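Chapter 7: A Day at the Open Day

I went along to the Brernham open day with a notebook, a sandwich and no clear idea of what I'd be looking at.

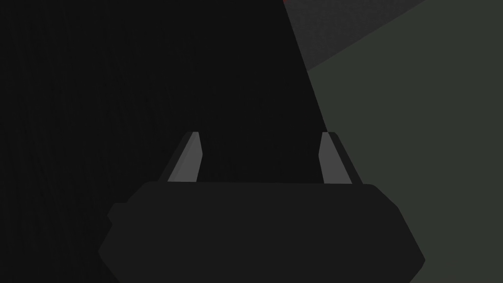

7.1 Before the arm moves

The first stop on the tour was a big screen running the simulator, and I stayed there far longer than I meant to. The view came from close up behind the gripper, so you looked out past its two fingers as if they were your own. They stood wide open with nothing between them, each with a pale grey pad on its inner face, and straight ahead was a great slab of near-black. I had my nose almost on the glass trying to work out what it was! Keep that in mind when you get to Section 7.3, where we talk about what a robot can and can't tell from a single view.

The open day was held on July 9, 2022, in the old wool store on the Mestville side of the river. It was freezing (bring a coat if you ever go in winter) and 297 people signed in at the door, which the organisers were very chuffed about. Most of us had come to see metal arms throwing boxes around. We did get some of that later, at the Carkivberg stand, but by then I had already filled 16 pages with notes on the simulator.

I asked the woman running the screen why they bothered with a pretend robot when there was a real one across the hall. She laughed and said a pretend one costs nothing when you drive it into a table. Her team tries a new grasp in the simulator first, fiddles with the approach, and only then books time on the real arm. She also told me the colours on screen were dull on purpose - they turn the lights down to see how the software copes.

7.2 Words you will need

Gripper: the part at the end of the arm that takes hold of things. In this chapter it always has two fingers.

Pad: the inner face of a finger, where it touches whatever is being held.

Approach: the path the gripper follows on its way to an object, before the fingers close.

Lie: the name of the practice program that comes with this book. Yes, really. It's named after the town where it was written, and I've heard all the jokes.

Before you read on, set aside 20 minutes and open the first exercise in Lie. Leave the gripper open and move only the arm. You'll bump into something, and that's fine. Write down what you hit and which way you were heading, as we'll come back to those notes in Section 7.4.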